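Chapter 7
Setting Up a Two-Arm Bench

7.1 Purpose of this chapter

The earlier chapters dealt with a single arm bolted to a single board. A second arm does more than double the parts list. The two work areas overlap, the cables share the same few routes to the floor, and a fault in one arm can damage the other. This chapter covers the layout, clamping, cabling and first checks of a two-arm bench of the kind that can be built in a spare room or a shared workshop with hand tools.

The worked build is the Fososham bench, put together over one winter by Till Engelhardt and Igor Urbańczyk and first run in February. Their notes are used throughout, including the parts that had to be done twice. Readers who are building with other arms should keep the method and replace the measurements.

By the end of the chapter the reader should be able to:
mark out the shared area between two arms on a table;
fix a tabletop so that it does not creep under load;
route wrist camera cables with enough slack for full travel;
run the low-speed checks in Section 7.6.

7.2 The shared area

Each arm has a region it can reach with the gripper held in a useful position. Where the two regions cross is called the shared area. Most two-handed tasks take place there, and so do most collisions.

On the Fososham bench the clear distance between the two shoulder joints is 1,102 mm. The first drawing gave 1,000 mm, but at that spacing the elbows could meet when both grippers were drawn back towards the operator's side. The wider setting cost a little reach at the far corners of the table.

Test objects should be ordinary, light and cheap to replace. They should differ in height and in how they must be held, so that a fault in approach height shows up early.
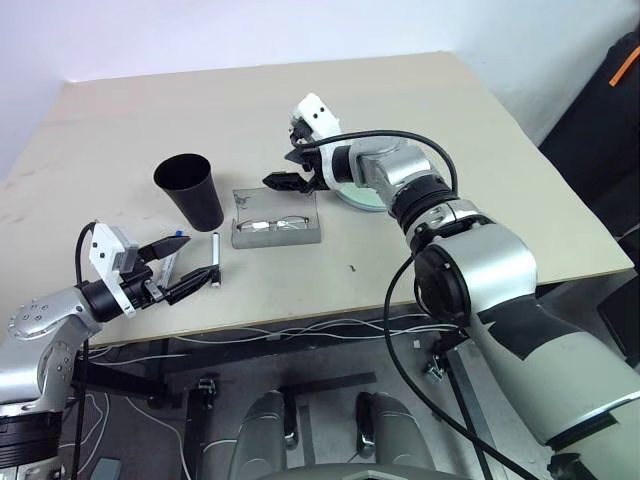
Figure 7.1 Two arms working over the shared area. Between the grippers are an upright black cup, a shallow tray holding a pair of glasses, and markers. Each wrist carries a camera.

A tall object such as a cup limits the paths open to both arms, as a gripper crossing the table must pass over or round it. A marker lying flat poses the opposite problem: the fingers have to come close to the surface without pressing on it. Set the lowest permitted finger height at 5 mm for early runs and reduce it only when the checks have been passed.

7.3 Tabletop and clamps

A pale, plain top makes small objects easier to pick out in the camera view. Gloss finishes should be avoided, as reflections move when the arm moves. Clamp the top from the underside and keep the working face clear.

Tighten the clamps in turn, a little at a time. Mark the position of the top against its support in pencil, run both arms for an hour, and inspect the marks. Urbańczyk recorded a shift of 7 mm on the first attempt, traced to a Bramine clamp closed on a painted edge. Once the paint had been scraped back, the top held its position.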